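Can a machine tidy a desk drawer yet? A short thread from someone far too excited about the question 🧵

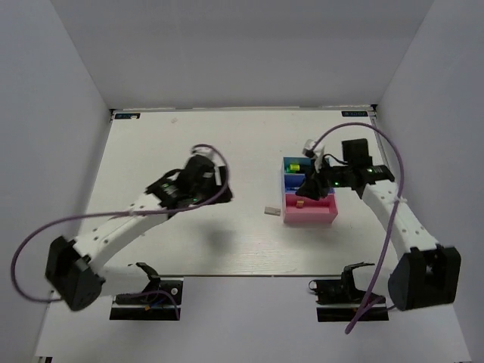

Two arms, one three-part organiser, a few bits and bobs to put away.

1/ I've been following tidying robots since April and sorting small things is my favourite test of the lot. A child can do it while watching telly. For a machine it's still properly hard work!

2/ Look at the little grey-beige block lying just beside the pink section, nearly touching it. It's so close to the organiser that a gripper has hardly any room on that side. You or I would just nudge it away with a fingertip and pick it up – try writing that down as a rule.

3/ Then there's the question of what goes where. Three colours of compartment, and the yellow block is in the pink one. Is that right? Depends who you ask. In my house the batteries live with the string and I couldn't tell you why.

4/ People keep asking me about laundry. I saw the Polodby folding demo and loved it, but a towel takes it 5 minutes and a fitted sheet beats it every time (same here, to be fair).

5/ Shop floors are further along, I think. Tollow has been trialling shelf restocking overnight and the boxes go on straight. Loose items in bins, the Plirow sort of job, still need a person close by.

6/ Someone replied to my last thread saying we'd all have a tidying robot by 2054. I'd put money on sooner for drawers and worktops! Stairs, cables and cat toys – no idea.

7/ What I'd really like to see next is one arm holding the organiser steady while the other one drops things in. That's how I do it, and mine still slides about.

8/ Which chore would you hand over first? I'm going with the cutlery drawer. Replies open, I'll read them all after tea.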